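Kitholm Makers Board > Fabric and Thread > Giving old T-shirts a second life

RenuD
Started 10/12/19

OK, I have fallen completely in love with T-shirt yarn and I need to tell someone! One long strip cut in a spiral from the hem up to the armpits, a quick tug so the edges curl, and you have the squishiest yarn ever. I finished a bath mat this week and I've already promised two more. Navy is my favorite so far - it hides everything and looks great next to cream. 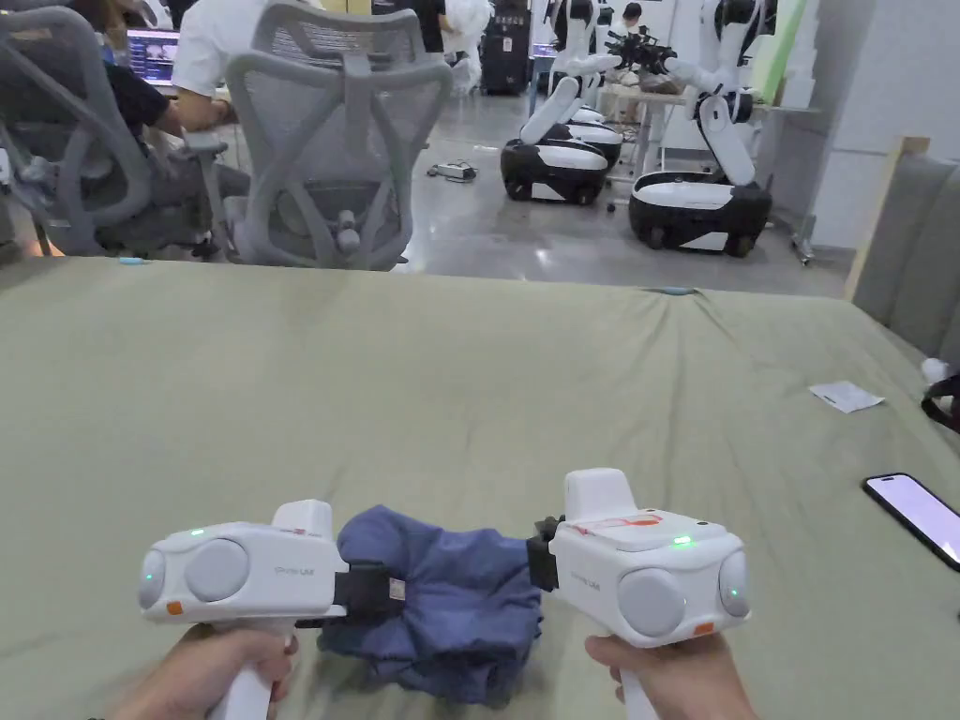
Su-bin Hwang: Love this, but please wash everything twice before you cut. Dark blues bleed like crazy and I ruined a cream rug that way.

RenuD
Twice, noted! Do you use vinegar?

Su-bin Hwang
Nope, plain cold water and a color catcher sheet. Vinegar never did a thing for me.

Calum_P
Going to disagree with the spiral. If the shirt has side seams you get a lump every time you cross one, and the strip snaps there when you tug. I cut straight across the back panel and join the pieces. More joins, but a much smoother mat.

RenuD
See, I like the lumps :) And all those joins would drive me up the wall.

nabila.farouk
Team spiral here, but only with tube shirts (no side seams). Our swap shelf in Tornham has over 10 of them right now if anybody wants to come and dig. A worn-out tee is perfect, the softer the better. My order of work, for anyone starting out:

1. Lay the shirt out on a big table and smooth it from the middle toward the sides.
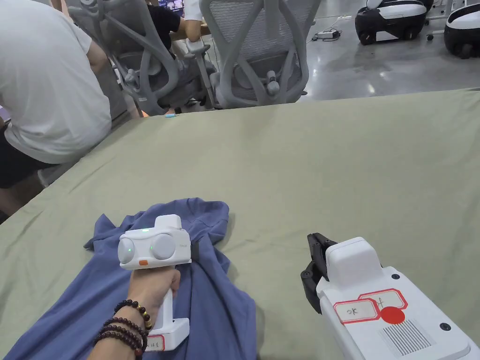
2. Cut off the hem, then cut straight across under the arms. Save the top part for dust rags.

3. Fold side to side, leaving a couple of inches free at one edge, and cut your strips up to that point.

4. Open out the uncut edge and snip diagonally from one strip to the next.

Calum_P
Fine, that is a good clear list. How wide are the strips?

nabila.farouk
An inch for jersey, a bit more if it's thin. Big fat crochet hook!

Siya_Nel
Has anyone tried weaving with it? I've got an old frame loom and a heap of gray shirts.

Su-bin Hwang
Yes, do it! Use cotton string for the warp and don't pull the yarn tight at the edges or the whole thing turns into an hourglass.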